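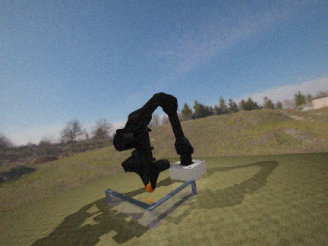 **Figure 3.** Simulated view of the arm on its pedestal, holding the orange object inside the V-shaped frame. Shadows and ground reflections are rendered.

## 5. The open day

The Zestport open day gave us our first chance to put the simulator in front of people who had no part in building it. We ran it on Wed 31 January in the front hall, with two screens side by side and a single keyboard. Visitors picked a start pose, watched the arm reach for the object, and could then change one setting and run the same pick again. Most wanted a second go, and several came back after lunch with colleagues!

### 5.1 Setup

All runs used the Prirkilus scene builder with the outdoor backdrop (Fig. 3). We had planned to show the plain gray room from Section 4, but Cauã Marinho argued for the hillside and he was right: people walked over from the far end of the hall to look at it. The blue sky makes the black links easy to follow, and the elbow in particular stands out well above the hill. The drawback is the gripper, where black fingers meet the ground colors and small errors in closing are harder to spot from a few steps away.

Before the doors opened we rendered 1000 start poses and stored them with their camera tilt. The tilt was left on for every run, so the horizon slopes in the views that visitors saw. Grain was also left on, at the level used for training.

### 5.2 What visitors did

We kept 9 sessions in full, each with the visitor's consent, and used them for the notes below. Ama Kwofie sat with each visitor and wrote down what they asked for, in their own words where she could.

The most common request was to move the object closer to a rail of the frame. We had hardly tested this. In 5 of the sessions the planner brought the fingers in from the open side of the V without any change to its settings, and we were delighted to see it. In 3 others it stopped short and asked for a new pose. The last session was spent entirely on lighting, with the visitor dragging the sun across the sky to see how far the arm's shadow would stretch.

Reflections drew the second largest group of questions. A pale orange patch shows on the ground below the held object, and a visitor from Tanoli asked if the detector ever picks it instead of the real one. We tried it on the spot with the object lowered in small steps. The detector stayed with the real object until the two nearly touched, a case we now include in the test set described in Section 6.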